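Reading aloud past the picture-book years
Speaker notes, Girard Library family evening, October 22, 2019 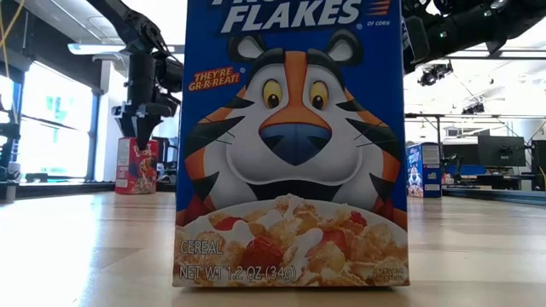 Frosted Flakes on the table, tiger side out.

Slide 1. Welcome everyone, phones on silent, point out the book table by the door. Ask who still reads to a child over eight. Wait for hands! People are shy about this one.

Slide 2. Start with the Pirnport books, I can't help it. Book 2 is the one to hand a kid who says reading is boring: a school ferry that never leaves on time, a very bad brass band, drawings in all the margins. It's 137 pages and most of them have a joke you can do in a voice. Read the band rehearsal (the short bit, stop at the tuba).

Slide 3. Chapter length. Short chapters are a gift at bedtime. You can stop, or you can be begged for one more, and being begged is lovely.

Slide 4. "But it's 300 pages." Tusora is the long one, and it scares parents more than it scares kids. Take turns, a page each. Let them skip the maps, or stare at the maps all night, whichever they like. Hold up my copy with the broken spine.

Slide 5. Diary-style books count. Comics count. Rereading the same one all through November counts too. Say this slowly, some people came just to hear it.

Slide 6. Where to find them. Agarwal Books has the Pirnport paperbacks in the new covers, and the library has both titles on the shelf upstairs.

Questions. If it's quiet, ask what they loved at ten. Then read the tuba page.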